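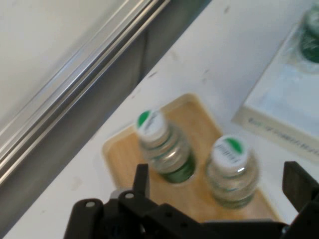

로봇학습 실습 5주차 - 시연 데이터 모으기 (손으로 끌기 / 원격조작)

지난주 못 끝낸 부분부터. 직접교시(kinesthetic teaching)는 팔을 손으로 잡고 끌면서 관절값 기록하는 방식. 장점은 힘 감각이 바로 손에 옴. 단점은 사람 손이 카메라에 찍힌다는 것. 영상으로 정책 학습할 거면 이게 꽤 큼.

원격조작은 리더 팔이나 컨트롤러로 따로 움직임. 화면은 깨끗한데 지연이 있고 접촉 느낌이 약함. 처음 하는 사람은 그리퍼를 너무 빨리 닫음. 천천히!!

이번 과제: 쟁반 위 생수병 집어서 옮기기
- 접근 전에 그리퍼 충분히 벌릴 것
- 병끼리 간격 좁으면 옆 병 건드림. 손가락 들어갈 자리 먼저 보고 진입
- 투명한 병은 깊이값이 잘 깨짐 → 뚜껑이나 라벨 쪽을 기준으로
- 시작 자세는 매번 조금씩 다르게. 똑같이 15번 해봤자 한 번 한거랑 비슷함
- 쟁반 각도도 돌려가며

손목 카메라 주의. 가까이 가면 물체가 화면 밖으로 나가버림. 외부 카메라랑 시간 동기화 꼭 확인하고, 어긋난 에피소드는 그냥 버리세요 (고치려다 시간 다 감)

실패 시연은? 지우지 말고 fail 태그. 놓쳤다가 다시 잡은 건 recovery로 따로. Tormod Bråten 강의노트 3장에 복구 시연 얘기 나옴, 읽어올것. 거기 쓰인 Erkodgate 데이터는 1,366개인데 중복이랑 멈춤 구간 걸러내니까 347개 빠졌다고 함. 우리도 비슷하게 걸러야 됨.

멈춤 구간 = 조작자가 고민하느라 가만히 있는 부분. 이거 그대로 넣으면 로봇도 가만히 있음. 앞뒤 자르기는 Pirico 스크립트로 하면 되는데 중간 멈춤은 못 잡으니 직접 봐야 합니다.

행동 표현: 관절 각도 / 말단 위치 둘 중 하나로 통일. 조마다 섞어 내면 합칠 수가 없음. 그리퍼 값은 0~1, 1이 열림. 지난번에 반대로 저장한 조 있었음

제출
- 조당 최대 8개 에피소드, 금요일까지 Ulby 폴더
- 파일명에 조 번호, 방식(손/원격) 표시
- 두 방식 다 해보고 차이 반쪽 정도 써오기. 궤적 그래프 첨부

시험에 나옴: 분포 이동(covariate shift), 오차 누적, DAgger가 왜 필요한지. 다음시간은 행동 복제 손실함수부터 들어갑니다. 노트북 가져오세요.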